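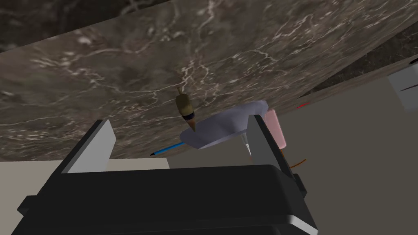 Why Do We Yawn?

You yawn when you wake up. You yawn when you are getting sleepy. Sometimes you yawn in the middle of math, even though you slept well. Everybody does it, and so do dogs, cats, and even some fish.

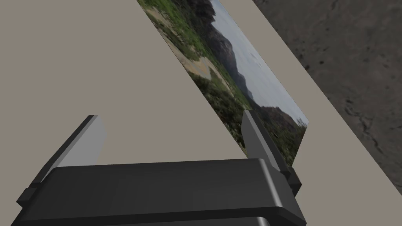

By Liya Ambaye

A yawn starts with a big breath in. Your mouth opens wide, your jaw stretches, and your eardrums stretch too. Then you let the air out. The whole thing takes a few seconds. Your eyes may water, because the muscles in your face squeeze the parts that make tears.

Is it about air?

For a long time, people thought we yawned to get more oxygen. Scientists tested this idea. They gave people extra oxygen to breathe, and the people yawned just as much as before. So that answer is probably wrong.
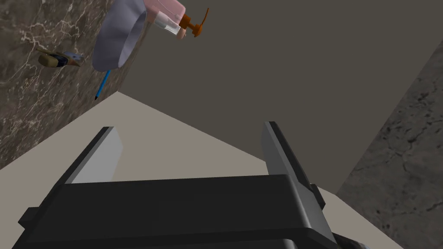 Another idea is that yawning helps cool the brain. When you stretch your jaw, more blood moves through your head, and the air you breathe in may carry some heat away. Some scientists think this is right. Others want more proof.

Why is it catching?

If you see someone yawn, you may yawn too. Hearing a yawn can set you off, and so can reading the word. Very young children don't usually catch yawns. It starts to happen more often when they are 4 or 5 years old.

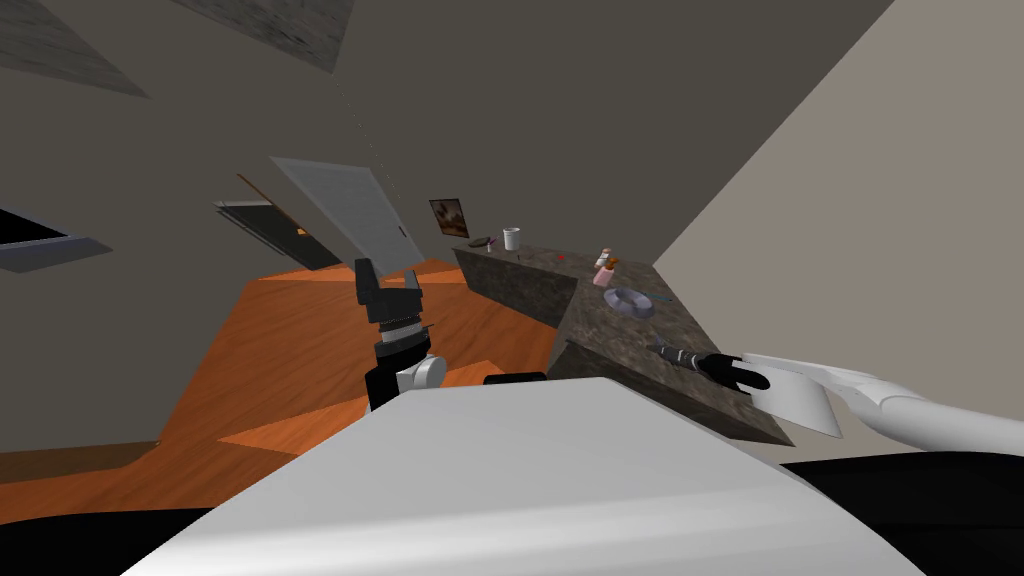

Dogs can catch yawns from people, and chimpanzees catch them from each other. It may have to do with how animals that live in groups pay attention to one another.

Words to know

Oxygen: a gas in the air that your body needs.
Jaw: the bones that hold your teeth.
Eardrum: a thin piece of skin inside your ear that helps you hear.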